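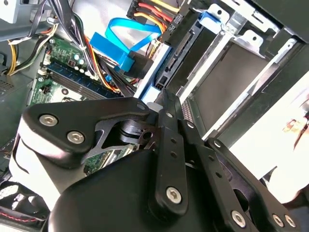
旧台式机拆解项目以内存和硬盘的回收为主线，机箱外壳、电源和光驱另行处理。作业分机箱内部和零件架两个位置进行。开箱之后首先看内存区：主板上一条蓝色内存插在插槽内，紧邻的下方插槽空置，登记时两个槽位都要填写，空槽记为“空”，不得留白。线束以黑色为主，夹有红、橙、黄三色，用白色扎带捆在一起，一直弯到主板方向。处理此类机箱时，先理线，再碰内存。

机箱内部作业说明

本批机器由 Kedix 仓库转入，共 328 台，编号连续，登记表沿用 Jesby 项目的旧格式。拆解前断开电源线，按住开机键数秒释放残余电荷，然后侧放机箱，使主板面朝上或略微倾斜。侧板螺丝与内部螺丝分开存放。

扎带原则上保留。只有线束压住插槽卡扣、无法正常扳开时才剪断，剪口朝外，断头当场取走。线束移开后用临时绑带固定在机箱边框上，不要搭在电容上方。主板上的柱状电容受侧向力容易倾斜，手指和工具都应避开这一区域。

内存取出的动作分两步：先扳开两端卡扣，再捏住模块两侧垂直提起。不得单边撬起，也不得捏金色触点。插槽内有积灰的，用软毛刷沿槽的长度方向清扫，不使用压缩空气正对插槽吹扫。清扫完毕后在登记表“槽位状态”一栏签注。

硬盘的拆卸放在内存之后。先拔数据线，后拔供电线，两者都捏住插头本体，不拉线身。支架上的固定件随盘保存，入架前不拆除，以便复装时核对型号。

零件架

从机箱取出的零件不直接堆放在台面上，统一进入零件架。架体设有凸筋和槽位，零件可以斜放，相邻件之间互不接触。硬盘类与内存类允许共用一个架，但标签一侧应朝外，方便读取。 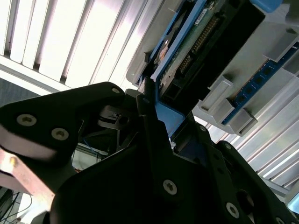
浅灰色塑料零件架：蓝框硬盘模块，右侧为斜置的蓝色内存，由三个灰色卡扣夹持。

架上零件的检查项目如下。硬盘模块看外框有无裂纹、电路板一侧的连接针是否整齐、标签是否完整。连接针呈金色，轻微发暗不影响入库，弯曲的应单独标记。内存看芯片一面有无磕碰，触点边缘有无划痕。检查时零件留在架上，需要翻面的再取下。

卡扣的夹持力以零件不晃动为准。Mahuika 型零件架在 3000 次取放之后需要更换卡扣，次数由领用记录累加，不凭手感判断。更换下来的卡扣不再用于内存，可以留给挡板、转接件等不带触点的零件。

标签写法

每件零件对应一行记录，包括机器编号、槽位号、零件类别和检查结果。编号写在防静电袋上，不写在零件本体上。原有标签一律保留，字迹不清的照抄能辨认的部分，其余用短横线代替。槽位号从靠近处理器的一侧起算，与主板印字不一致时以印字为准，并在备注栏写明。

入库周转

通过检查的零件装袋后转入 Hitport 货柜，每柜 11 层，内存放上部，硬盘放下部。同一台机器的零件尽量放在同一层。需要返工的零件不进柜，留在零件架上，挂黄色标牌，连续返工 3 次仍未通过的转为报废件。报废的硬盘单独上锁存放，数据清除方式另有文件规定，本页不再重复。

下一批机器预计 4 月到库，届时登记表会增加“线束状态”一栏，填写保留、剪断或更换。旧表不补填。

页面更新：2021年1月9日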